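Home | Forums | Music | Country & Folk | Live Reviews | Log in

Reissues and box sets: the Fotau live album
Started by slowtrain_mick, March 1, 2024
3 min read

slowtrain_mick
Has anyone else had the Fotau live double yet? Mine came this morning. It's the Grilstead show from the farewell tour, pressed by Ruvier in a run of 600. Mine is number 169. The first side is very good. The steel guitar is much clearer than on the old CD and you can hear the room.

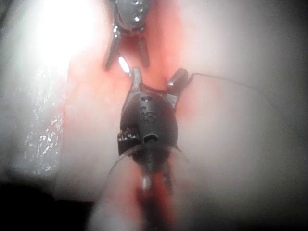

Side three is where I have a problem. They've faded the crowd out between songs, so the long story before the train song has gone. That story was half the reason I wanted it.

pedalsteel_pam
I've got 536. I don't miss the talking. I play records while I cook and I would rather have the songs. The fade is a bit quick before the last number, I'll give you that.

hollowbody
Disagree with Pam. A live album should sound like the night. If you take the talk out you've got a studio record with clapping on it. The CD had all of it, and Ruvier used the same tapes.

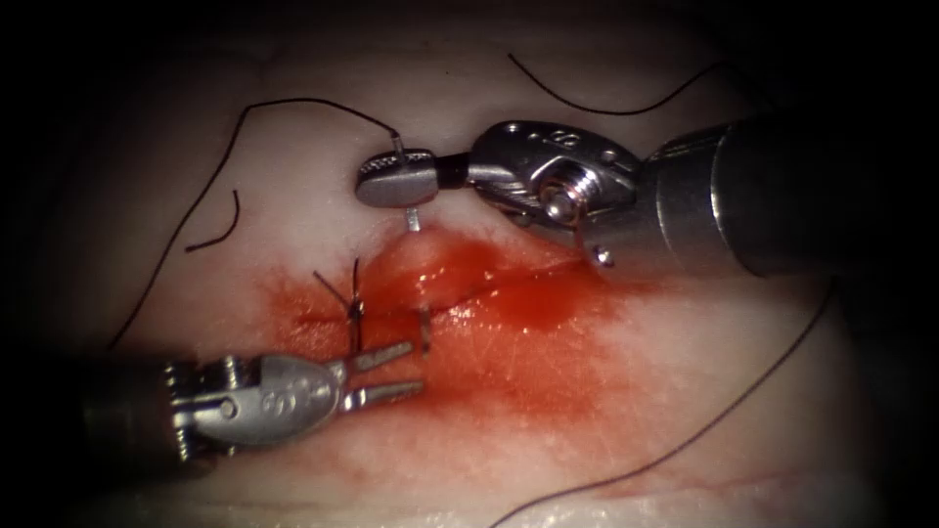
Both arms working at the incision.

slowtrain_mick
Are they the same tapes? The sleeve says the source was a Sekiguchi desk recording. I thought the CD came from the radio broadcast.

hollowbody
You're right, I've just looked. The CD is the broadcast. I still want the story.

B-side Barry
I ordered in November and have heard nothing. Did you both buy from the label or from a shop?

pedalsteel_pam
Label. Email them, they answered me in two days.
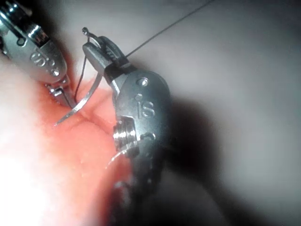 B-side Barry
Thanks, will do. On the sleeve, the lettering on the spine is tiny in the photos on their site. I file by spine and my eyes aren't great. The raised "IS" on that metal housing is the sort of thing I can read, and even that's a bit tilted. Is the spine any better in the hand?

slowtrain_mick
No, it's grey on brown. I've put mine in a plastic outer with a label on it. They held back 200 for the spring record fairs, so if the email gets you nowhere, try there.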